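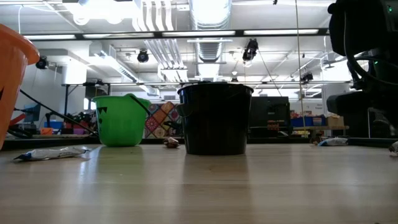

Should a student robotics project be judged by its final demonstration? I would say it should count for very little, and at Mosberg it counts for nearly everything.

I went to the open evening last June with a fair amount of goodwill. The project was called Sosen, and the job was to sort sweets by kind into buckets. It is a sensible job for beginners. Sweets are cheap, they come in awkward shapes and a small child can tell at once when one has gone into the wrong place. I have no quarrel with any of that.

My quarrel is with the report that followed. It says the students made 3233 recorded attempts over the course, and that 1415 of them were used to train the final system. What became of the rest? There is one line on it, saying they were "unsuitable". I teach evening classes myself, in a different subject, and if a student handed me work with more than half the results missing I would want a paragraph at the very least.
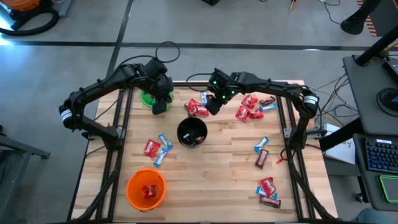

Two arms above the table, with bars and red wrappers laid out between them.

People at the open evening clapped when a bar dropped into a bucket. I clapped too, it's hard not to. But the organisers had chosen where the sweets went, how far apart they lay and when to stop, and a visitor who asked to move a few was told it would upset the timetable. Reltgate, the other club in our area, lets visitors lay out the table. Its machine does badly and everyone sees it do badly. I came away from Reltgate knowing far more about what the students had learned, including one who explained very patiently why long wrappers gave her such trouble.
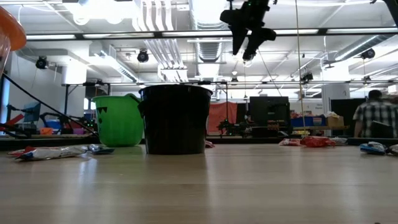
Marking is where I would start if I had any say in the course. Half the marks should go on a log of what went wrong, written by the students, with the dull cases left in. There are good ones to be had from quite an ordinary table. Look from the side and a small red wrapper only just shows behind the black bucket — a fair thing to ask a student about. Would the program find it from this angle? Would it need a second camera? A student who can answer that has understood something, whether or not the bucket is ever filled.

The usual reply is that sponsors want a show. Kanaujia, the firm that paid for the Mosberg course, put in 1127 pounds, and I'm told it expected something lively for its money. Perhaps it did. I would like to see that in writing before I believe it, and I would also like to know whether anyone offered the firm the log of failures and was turned down. My guess is that it was never offered.

The next course has places open now. Parents thinking of paying for one could ask to see the attempts marked "unsuitable" before they sign.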